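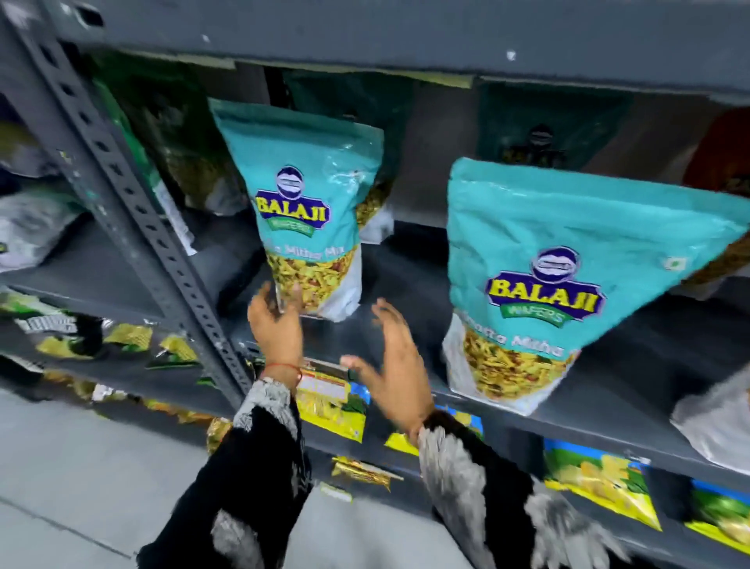 Balaji Wafers, two pouches side by side.

Wanted: people who buy groceries and will admit to it in writing

Bustley is looking for households in and near Kuminwood to keep a shopping diary for us through the month of April. We want to know what you meant to buy, what you came home with, and how you explained the difference to whoever was in the kitchen.

We did this once before, with a questionnaire. We got 1,094 of them back, and according to the answers the whole town lives on lentils and fresh spinach. The Vilamier bakery sells out of cream horns by ten every morning, so somebody is fibbing. A diary, filled in the same evening, leaves less time to become a better person.
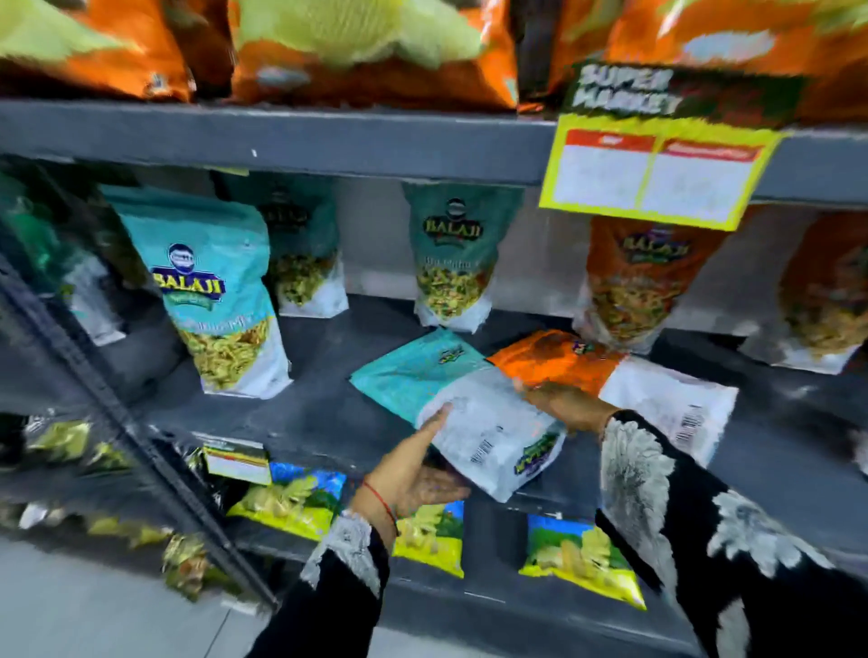
What you would do

Write a short entry after every food shop, large or small. A carton of milk counts. So does the gas station. Keep your receipts in the envelope we give you (a shoebox is also fine, and one couple last time used a boot). At the end of the month you sit down with one of us for an hour and talk it over. There will be coffee. It is not good coffee, but there is a lot of it.

Who we want

Adults who do at least half the shopping at home. You can live alone, with family, or with 4 roommates who all deny eating your cheese. You do not need to cook. We are short on people who work nights, people who shop without a car, and people over seventy, so please nudge your neighbors. If you work for a grocery chain, thank you for your interest, but no.
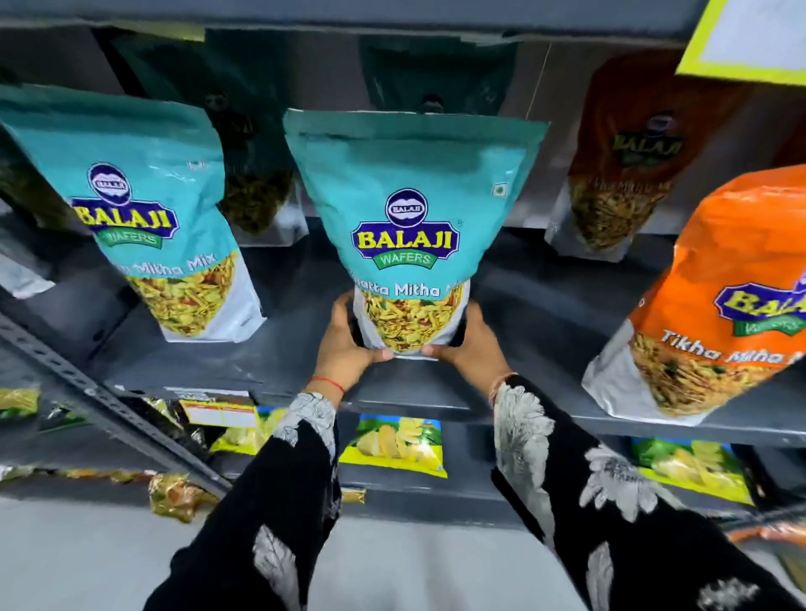

Reading time: 4 min, slower if you are hungry

What you get

Each household gets $200, paid by check after the final talk. It used to be a gift basket -- we heard your views on the gift basket. You also get a copy of the finished report, which you are free to use under a wobbly table.

Names come off the diaries before anyone outside the office reads them. Hamidreza Talebi runs the study and has seen every kind of receipt there is. He will not bring up yours at a party.

How to sign up

Pick up a form at the Bustley office, over the Matić shoe repair shop, or ask Vilho Ruotsalainen at the front desk to mail you one. Forms are due by Mar 8, 2025. Please print clearly, and put down a phone number you answer.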